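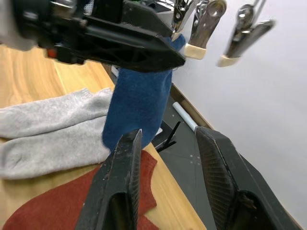 *Textile handling with parallel grippers. Sock held at the fingertips.*

# Wan Parallel Gripper, Textile Finger Version

**Manufacturer:** Zunix
**Distributor and service:** Furnach
**Status:** available; notice on incomplete release applies (see below)

The Wan is an electric two-finger gripper for light handling work at the end of a robot arm. The textile finger version has long tapered fingers with textured pads on the inner faces. It is used for picking, hanging and sorting soft goods, and for squeezing small spring clips.

## Specifications

| Item | Value |
|---|---|
| Stroke, fully open | 63 mm |
| Supply | 36 V DC |
| Maximum grip force | 30 N |
| Fingers | 2, parallel motion |
| Finger pads | replaceable, textured |
| Position feedback | motor encoder |
| Drift brake | none |

Grip force is set in software and applies at the middle of the pad. Force at the tip is lower and depends on finger wear. The gripper has no brake and will not hold a load after power is removed.

## Notice: incomplete release

Furnach has received reports of Wan grippers that report "open" while one finger is still closed or partly closed. The fault was reproduced at the Stetmont test cell during repeated sock hanging. The gripper closed on a spring clip, the clip was squeezed, and the open command was sent. The motor encoder reached the open position. One finger lagged behind and stayed in contact with the clip. The arm then moved to its next position and pulled the hanger with it.

The cause is slip in the coupling between the drive screw and the finger carriage. Position is measured at the motor, so the controller has no way to see the slip. It happens most often when the load sits at the fingertip and is off center, which is the usual case with clips. Cloth alone rarely produces enough side load to start it.

Three effects have been seen at Stetmont:

- The item is carried along when the arm retracts.
- The hanger is pulled off its hook and falls. With a hanger fully loaded, the drop was enough to bend a clip.
- On the following cycle the fingers close off center and reach full force early. This can pinch a hand that is inside the cell.

The last of these is the reason for the safety instruction in the next section. No injuries have been reported to Furnach.

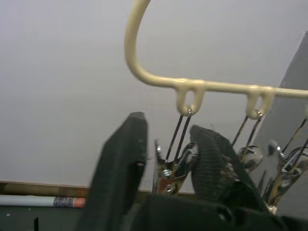
**Can the fault be detected without extra hardware?**
Partly. Motor current during opening rises when a finger lags, and the release check in the current firmware uses that rise to stop the arm. It catches a stuck finger under load but can miss a finger that has slipped with nothing between the pads.

## Interim instructions

These apply to all units with the original coupling.

1. Install the current firmware and turn on the release check. It is off by default after an update.
2. Limit arm speed for the first part of every retract. The Stetmont cell uses 30 mm/s until the fingertips are clear of the clip.
3. Set the maximum grip force no higher than the clip needs. Do not run at the full rating for thin fabric.
4. Remove power from the gripper before reaching between the fingers. Pausing the program is not enough – the drive stays energized and will finish a pending close.
5. Before power is removed, put down or support whatever the gripper is holding.

If the release check trips, do not clear the fault and resume from the same point. Jog the arm back along its approach, open the gripper by hand with the release screw, and run the homing routine. Homing resets the encoder position but does not repair a slipped coupling. A unit that trips again after homing should be taken out of service.

## Checking a unit

Put the arm in a safe position with the fingers pointing down and the area below them clear. Command a full open and measure the gap between the pads. A reading below 63 mm means that at least one carriage is short of its stop. Command a full close and check where the pads meet. They should meet on the center line marked on the housing. If they meet to one side, the finger on the far side has slipped.

Repeat the check after a warm-up run of 36 full cycles. Some couplings hold when cold and slip once the drive has been working.

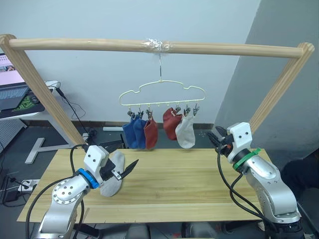 On cells with two arms, check each gripper separately and record the readings by serial number. Swapping fingers between units hides the fault, so leave the fingers in place until both checks are done. Route the gripper cable with enough slack for full wrist rotation before the check starts. A tight cable pulls on the housing and gives a false off-center reading.

Look at the pads at the same time. A polished patch near the tip points to slip under load. Dust in the grooves lowers grip on knit fabric and leads operators to raise the force setting, which puts more load on the coupling. Clean with a dry brush. Solvents harden the pad material.

## Replacement coupling

Zunix supplies a keyed coupling that replaces the original clamped type. The key carries the load, and the clamp only takes up play. The part fits all Wan housings with no change to the fingers or mounting plate.

- **Keyed coupling kit:** both couplings, keys, screws, thread lock
- **Textile pad set:** pads for both fingers, adhesive-backed
- **Release screw tool:** included with new grippers, sold separately for older ones

Replace the couplings as a pair. Mixing old and new types gives unequal stiffness, and the gripper will fail homing. The kit can be installed on site with the gripper off the arm, or the unit can be returned to Furnach for fitting. Returned units should be sent without fingers and with a note of the open and close readings.

Units built with the keyed coupling have a K after the serial number. The interim instructions on force and retract speed do not apply to them. The instruction to remove power before reaching between the fingers applies to every Wan gripper.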